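Troltmont is making up houses so its robot can practice in them

I've been following the home robot people at Troltmont for a while now, and this month they finally let me sit in on the part I was most curious about, the practice runs. They've opened up Treltby, their simulated house project, and they're filling it with examples for a learning system called Vemeck. I spent a whole afternoon there watching doors and dressers go by on a monitor, and I had a great time!

A few views from inside the simulated house:

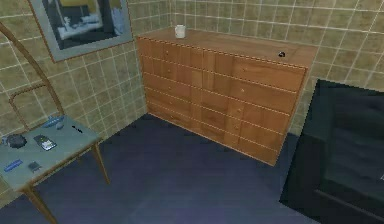
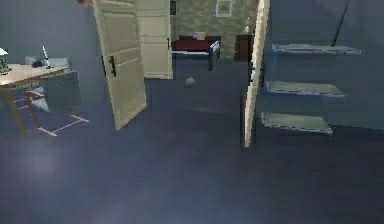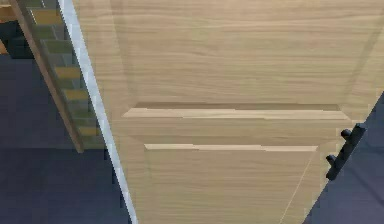
The idea is pretty simple to explain, even if the work is slow. A person sits down with a pair of hand controllers, gets a one-line errand (open a door, bring a mug to the table, put something away in a drawer) and does it inside the simulator. Everything gets saved — the camera views, every little movement of the controls, and whether the errand got finished. Then they get a fresh errand and go again. Vemeck studies the saved runs later and tries to work out what to do when it's given a similar errand with the furniture moved somewhere else.

Hye-jin Yang runs the sessions, and she was nice enough to let me have a turn. I'd like to report that I was good at it. My first errand was a door, and I came at the handle from such a bad angle that I had to back up and start over twice. She told me to leave the mistakes in. "If you miss and then fix it, I want that run," she said. "A robot in a real hallway is going to miss too, and it has to have seen somebody recover."

They had 203 finished runs in the set when I visited, and the goal for the first release is a lot higher than that. Each operator works for 20 minutes and then has to take a break, a rule Hye-jin put in after she noticed people getting sloppy toward the end of long sittings (I was ready for my break after nearly 6, but I didn't say so). Short runs, she says, are easier to check too. Two people look over every run before it goes in, and if they disagree, it comes back to her.

I asked why they don't just do all of this in an actual apartment. They do some of it! There's a smaller real-world set called Ham, which is named after the sandwich they were eating when they set up the folder, and it's used to see how well the simulated practice carries over. But resetting a real room takes forever, and in Treltby you press a key and the whole place is back the way it was. You can also swap the furniture between runs, so the system doesn't get too attached to one layout.

How well does it carry over? Hye-jin wouldn't give me a number yet. She did say doors are going better than drawers, and that small things on tabletops are still a headache. The team plans to put out the first batch of runs in January, along with the tools for playing them back, and I've already asked if I can come in for another try at that door before then.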